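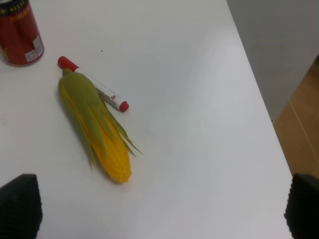

One of the first customers to try the new paper wrote to us that she had filled six pages to her sister before she noticed the tea was cold, and that she had not written a letter by hand since school. Several other letters in the same week said something similar, and they came to us by post.

Runico opens letter writing room in Tultville and presents the Jultora paper line

TULTVILLE, November. Runico, the maker of writing paper, envelopes and notebooks, will open a public letter writing room on the ground floor of its shop in Tultville this month. On the same day the company starts the sale of Jultora, a new line of paper made for people who write with fountain pen, dip pen or pencil.

The room has 20 writing places. Each place has a desk lamp, a blotter, a small tray of pens and a sheet with ruled lines to put under the paper. Visitors may stay as long as they wish during opening hours. There is no fee for the seat, and it is not necessary to buy anything. Paper for the first letter is given by the shop. Stamps for domestic and foreign mail are sold at the counter at their normal price, and a mail box stands next to the door. It is emptied every working day at 4 p.m.

Runico has sold paper in Tultville for 71 years. In the last years the shop received more and more questions from customers who want to write by hand again but do not know how to begin. Some of them have grandchildren who cannot read joined letters. Others found a box of family letters in the attic and would like to leave something similar behind. The writing room was planned with these customers in mind.

"We are selling paper for a long time, but we never had a place where a person can sit down and use it," the company said in a statement. "Many people told us that at home there is always the phone, or the dishes, or somebody who needs the table. We wanted to offer them a quiet table for one hour."

The Jultora line

Jultora is made in two weights and three sizes. The surface is smooth but it is not coated, so that ink dries in a reasonable time and does not spread into the fibers. The paper is offered in white and in a warm cream tone. Both are available plain or with a very light gray line, which can be seen while writing and almost disappears when the page is full.

Before the start of sale, Runico sent sample packs to 431 customers and asked them to write at least one real letter and send it to a person they know. After this they filled in a short form about the paper. The company received back 418 forms. The most frequent wish was for a larger envelope, because the testers did not like to fold the sheet three times. The envelope was changed, and the sheet now has to be folded only once. A second wish was for a pad which opens at the top and is also comfortable for left-handed writers. This pad is part of the line from the first day.

Not all the comments were positive. A number of testers found the first cream tone too yellow, and it was made lighter. Others asked for scented paper. Runico decided against it and has no plan to change this decision.

Courses and the Mazandarani collection

From the opening week the writing room will also hold courses for small groups. The beginner course repeats the joined alphabet, the correct position of the hand and the address on the envelope. A second course is about writing down family memories, with exercises such as the kitchen of one's childhood, the way to school, or the first day at work. Participants take home a bound notebook in which they can continue. Children from eight years may join the Sunday course together with an adult. All courses are held in the morning, when the light in the room is best.

On the back wall of the room visitors will find a small exhibition from the Mazandarani collection, which was lent to Runico for the winter. It shows letters, household books, recipe cards and school copybooks. Next to each item there is a printed version of the text for those who have difficulty with the old handwriting. The letters may be read but not photographed. Teachers who want to visit with a class are asked to tell the shop two weeks before.

Availability

Jultora paper, envelopes and pads are available from the opening day at the Runico shop in Tultville, and afterwards at selected stationery stores. Orders by mail are possible with the printed order card, which is included in every pack. Customers who took part in the test will receive one pad of their choice without cost and do not need to do anything for it.

Places in the courses can be reserved at the counter or by letter. Every letter will be answered by hand.

About Runico

Runico produces and sells writing paper, envelopes, notebooks and pads. The company has its shop and its cutting workshop in Tultville. Stores that are interested in the Jultora line can ask for a sample book.

Press contact: Runico, Press Office, Tultville. Paper samples and pictures of the writing room are sent on request.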